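Kitchen tips for teaching a robot to sort your cutlery
Celina Zawadzka
January 2026
6 comments
2 shares

A few of you wrote in after my last post wanting to know how I spend my working hours when I'm not fussing over sourdough, so this time you get tips from the job. I collect demonstrations for a learning system at Skolix, which in plain words means I steer a robot arm through the same little chore over and over until there's enough of it recorded for a computer to learn from. Lately the chore is cutlery. And a surprising amount of what I know about it came out of my own kitchen drawer!

First, sort your forks before you start. I mean really look at them. A fork with a nice arched neck gives the gripper something to get under, and a dead flat one hugs the table and drives you up the wall. I put the easy ones in the first batch and bring in the stubborn ones later, once my hands have warmed up (yours will need warming up too, trust me).

Don't line them up like a place setting. I did that for my first 100 recordings and Ashley Mellor, who checks the data, sent almost all of them back. Every fork pointed the same way, so the arm learned one single reach and was lost the moment a fork got turned around. Now I toss them down and leave them where they land – some with the tines toward the bins, some away, a handle lying behind another one. Messy drawer, basically. My mother would be so proud.

Pick the dullest surface you can find. At home I tried a shiny white cutting board and the glare off the metal made a mess of the pictures. Something dark with a bit of texture is so much kinder, and forks don't skate around on it either.

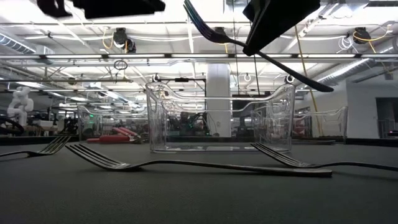
Go slow on the way down and take your time closing the fingers. I like to grab near the neck, where a fork balances pretty well, but do grab some by the handle too or you'll end up with a system that only knows one trick. If you miss, keep recording and try again from where you are. I used to delete my fumbles out of pure vanity, and then Ashley told me the recoveries were some of the best stuff in the set. Label them as recoveries, though, and do it right then. You will not remember after lunch.

Clear plastic bins are handy because you can see what's dropped in, but wipe them. Fingerprints and dried water spots show up as little smears, and I'd rather not have the computer learning my thumbprint. Warm water, a drop of dish soap, soft cloth. Paper towels scratch them cloudy after a while.

Same goes for the forks. Greasy metal slips, so wash them and dry them properly before a session.

Take breaks! My limit is 200 tries in a day. After that I get sloppy and start making the same lazy move every time, which you can see plain as day when you play it back. Anselmo Tavares swears by switching to spoons halfway through, and I've come around to it, though spoons roll about in a way I take personally.

Knives I'm saving for March. Send me your tips for flat handles if you've got any.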